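Search this manual Go

4. Clearing the table (Storby meeting room)

Do this before the Solidgate desk phone gets set up. Takes 12 min.

1. Papers in one pile. Mug goes on its coaster, not on teh sheets.

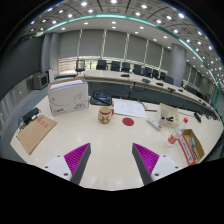 2. Cables next. Coil loosely, tie off, keep clear of the table edge.

CAUTION: no open drinks near the phone or adapter. Caps on tight, bottles upright. 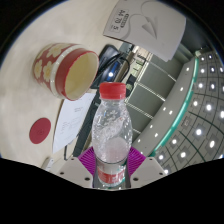
3. Wipe top with a dry cloth. Let it sit, then put papers back.

Note: spare ties, part 316, ask at desk 40.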